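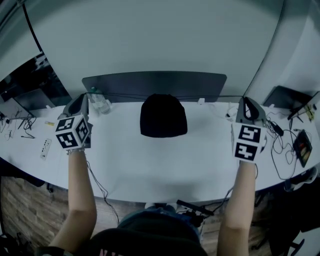

Section 4: Setting Up Your Neveo Desk for the First Time

By now the desk is standing, the legs are level, and you have a small bag of leftover washers that you are pretending not to worry about. Good. They are spares. Put the bag in a drawer and forget which one, as tradition requires.

This section covers plugging in, setting your heights, and teaching the desk to stop before it meets the windowsill. Allow 46 minutes. Most of that is crawling.

Before you start

You will need the power cord, the handset, the cable tray and a tape measure. A tape measure you trust, please, and not the promotional one from a bank that closed.

Caution: Clear everything from under the desktop before connecting power. The motors lift 182 pounds and have no opinion about what they are pushing against. File cabinets, wastebaskets and sleeping dogs should all be moved in advance.

4.1 Connecting power

1. Lower yourself to the floor. Note where the underside of the desktop is. You will want this information on the way back up.

2. Find the control box, mounted under the desktop toward the rear. Plug each leg cable into a socket marked M. It doesn't matter which leg goes in which socket, though people have lost whole evenings to the question.

3. Plug the handset cable into the socket marked H. Push until it clicks. If it doesn't click, it isn't in, however firmly you feel that it is.

4. Connect the power cord to the control box, and then to a grounded wall outlet.

Note: Don't run the desk from a power strip that is already feeding a heater. The desk will cope. The strip may not.

4.2 The first reset

The desk arrives with no idea how tall it is. Until you reset it, the handset shows three dashes and the buttons do very little.

1. Press and hold the down arrow.

2. Keep holding. The desk will sink slowly to its lowest point, pause, dip a little further and rise again. The pause is long enough to make you think it has finished. Keep holding.

3. Let go when the display shows a number.

If you let go early, the dashes come back and you start again at step 1. There is no penalty apart from the obvious one.

4.3 Saving your heights

1. Sit in the chair you really use, in the shoes you really wear. Raise or lower the desk until your elbows rest at a right angle and your shoulders are not up by your ears.

2. Press S, then 1. The display blinks twice.

3. Stand up and repeat for your standing height. Press S, then 2.

Positions 3 and 4 are free. We suggest giving one to anybody else who shares the desk, before they give themselves position 1.

Note: Saved heights survive a power cut. They don't survive a reset, so write them down. The inside cover has a box for this purpose, and it is almost always blank when desks come back to us for service.

4.4 Setting the upper limit

If there is a shelf, a sill or a sloping ceiling above your desk, set a limit now.

1. Raise the desk until there is a hand's width of space left.

2. Hold S and the up arrow together for five seconds. The display shows HI.

To clear the limit, do the same thing again.

4.5 Routing the cables

1. Raise the desk to its full height before you tie anything down. A cable that looks generous at sitting height will pull your monitor over at standing height.

2. Lay the cables in the tray and leave a loop of slack at each end.

3. Fasten with the ties supplied. Snug is fine. Tight is how cables die.

Caution: Use the Kareo cable tray that came in the box. The older Flondumlow tray has the same screw holes and hangs low enough to find your knees.

If something goes wrong

E1: The desk is overloaded. Take something off it.

E3: One leg has moved and the other hasn't. Do the reset in 4.2.

E7: The motor is too warm. Leave it alone for 17 minutes. Pressing the buttons again won't hurry it.

For any other code, unplug the desk and contact your dealer with the serial number, found on a label under the desktop, back where you started.

Manual revised 17 December 2024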